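Pre-Session Inspection Checklist, Hand-Held Gripper Collection
Project: Orudum tidying study
Revised 10 July 2022
Comments by Elmarie Shabalala

This list replaces the January version. Go through it before the first recording in any home and again after a battery change. Mark each line OK, FIXED or STOP. A STOP means no recording until the item is cleared. Comments under an item are mine and come from reading the session logs against the training results.

SECTION A. GRIPPER BODY

A1. Pivot screws on both linkage arms tight, no play when the jaws are pushed sideways.
Status: OK
Comment: Finger tight is not enough. Sideways play shows up in the data as a grasp width that drifts while the jaws are closed.

A2. Side plates free of cracks.
Status: OK
Comment: Look at the inside corners of the cutouts with a flashlight. A cracked plate is a STOP even if the gripper still closes.

A3. Finger pads clean, seated, no tears.
Status: FIXED
Comment: Left pad had lint on it from bedding. Wipe with a damp cloth and let it dry. Do not use alcohol on the pads.

A4. Trigger returns fully on its own.
Status: OK

A5. No pinch points exposed near the operator's fingers.
Status: OK
Comment: Keep your free hand behind the body of the tool. Long sleeves get rolled up, and lanyards come off.

SECTION B. CAMERA AND RECORDING

B1. Lens clean, mount does not turn by hand.
Status: OK
Comment: If the mount has turned at all, redo the calibration board. A small rotation ruins the whole session and you will not see it on playback.

B2. Storage card has room for the full session.
Status: OK

B3. Kuter sync check run, both streams within 2 frames.
Status: FIXED
Comment: First run failed, second run passed after a restart. Write down failed runs too. We had been logging only the last one, and the January numbers were hard to interpret as a result.

B4. Battery door latched.
Status: OK

SECTION C. HOME AND PEOPLE

C1. Consent form signed by an adult who lives in the home.
Status: OK

C2. Mail, family photos, medicine labels and screens out of view or covered.
Status: OK
Comment: Check shelves and window ledges as well as the work area. The lens is wide and picks up much more of a room than you expect.

C3. Floor clear where the operator will step.
Status: FIXED
Comment: You will be watching the gripper and not your feet. Move shoes and cords first.

C4. Pets and small children in another room.
Status: OK
Comment: Small parts are within reach during these sessions. Pause the recording if a child comes in, and delete that take.

C5. No glass, blades, hot items or liquids among the objects.
Status: OK
Comment: Bottles are allowed if they are plastic and capped.

SECTION D. OBJECTS AND TASK

D1. Objects fit between the open jaws without force.
Status: OK
Comment: Force is the usual cause of bent arms. If an item only goes in one way, pick it up that way or leave it out.

D2. At least one soft item, one rigid item and one thin or see-through item in the set.
Status: OK
Comment: This is a change. The old list said "mixed objects" and most operators brought plush toys, which are easy.

D3. Starting layout different from the last take.
Status: OK
Comment: Tip things over, let them overlap, leave some of them half covered. Msimang, our first policy, was trained on neat layouts and stopped working when a container was not upright.

D4. Surface noted on the log sheet (bed, rug, table, floor).
Status: FIXED
Comment: Was left blank. Soft surfaces need to be marked, as the objects sink and shift when they are touched.

D5. Operator moves at a normal pace.
Status: OK
Comment: Fast swings blur the view. Some blur is fine and we keep it, but a take that is blurred from start to finish gets dropped.

SECTION E. NOTES ON THE RESULT SO FAR

I am adding this section so that operators can see what the checks are for. We had more than 4,000 takes on the server at the time of writing. After dropping takes with a failed sync, a loose mount or a missing surface note, 1,349 were left for training. That is a large loss, and nearly all of it falls under items B1, B3 and D4.

We trained the Jonar policy on the takes that were left and ran it for 200 trials on a robot arm with the same finger pads. I will put the full table in the report. In short, it handled plush toys and rigid cups well, including when they were lying across each other. It did worse on see-through plastic. The usual failure was closing too early, a little short of the item.

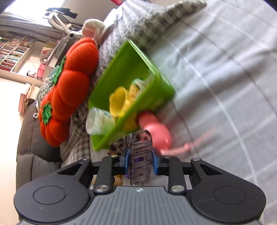
My guess is that the policy is reading depth from the edges of an object, and clear or smoky plastic gives it weak edges against a patterned cloth. I have not shown this. To test it we need more takes of the same kind of item on plain cloth and on printed cloth, with nothing else changed between the two. Until then please do not swap see-through items out of the set to make a session go faster.

The second thing we need is the release. Many takes end as soon as the item has been picked up. Keep recording until the jaws are open again and the hand has backed away. Jonar learned to pick things up and then hesitate, and the short endings are a likely cause.

SECTION F. AFTER THE SESSION

F1. Play back the first and last take before leaving the home.
Status: OK

F2. All items returned to where the household wants them.
Status: OK
Comment: Ask. Don't guess from how the room looked when you came in.

F3. Pads and jaws wiped down, gripper packed with the jaws open.
Status: OK
Comment: Packing with the jaws closed leaves a dent in the pads – one pair was replaced for this already.

F4. Log sheet uploaded with the takes, same folder.
Status: STOP
Comment: Sheet was uploaded to the old Msimang folder. Moved and cleared the same day. The old folder is now read-only.

Open items for the next revision: a pass limit for jaw play in A1, and a spare pad set for each kit.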